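Chapter 4
Sorting and Grouping: How Goods Are Put in Order

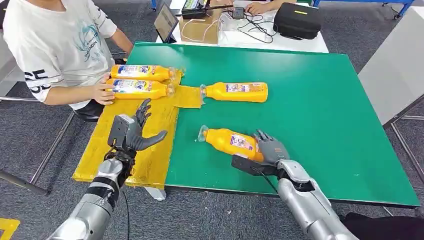
Figure 4.1 Yellow bottles on a green tabletop. Two of them lie one above the other on a yellow mat.

Before a bottle reaches a shelf, it has been picked up, turned, set down and lined up many times. Most of this handling is simple, and a child can do it at a table. In a warehouse the same work is planned in detail, since a small delay repeated over a whole shift becomes a large one.

This chapter is about sorting and grouping. To sort is to decide where a thing belongs. To group is to place things that belong together side by side, so that they can be counted, packed or moved as one. The two jobs often happen in the same place, and beginners tend to mix them up.

Look again at Figure 4.1. The mat and the tabletop are different colors, so it is easy to tell which bottles are on the mat and which are not. Packers call a marked area of this kind a zone. A zone can be a mat, a tray, a square of tape on the floor or a painted line. What matters is that everyone at the table agrees on what it means.

Notice also which way the caps point. A bottle lying on its side has a direction, and bottles that point the same way take up less room and are easier to lift together. In Section 4.3 you will measure how much space is lost when they do not.

The case study for this chapter comes from Gorema, a small bottling firm in Jultunbridge. In April the packing room there changed from cartons filled by eye to cartons filled from a marked table. Zofia Głowacki, the shift leader, kept a record of the first 312 cartons. Of these, 13 had to be opened and repacked. Under the old method, a run of the same length had produced 44. Her notes are printed in full at the end of Section 4.4 — read them before you try the exercises.

Words to know
zone: a marked area with an agreed use
orientation: the direction in which an object points
batch: a group of items handled as one
repack: to open a finished carton and fill it again

Before you read
Find four bottles of the same size and a sheet of colored paper. Lay the paper on a table and place two bottles on it with their caps pointing the same way. Turn one around and push the two together again. Write down what changes, and keep your notes for Section 4.1.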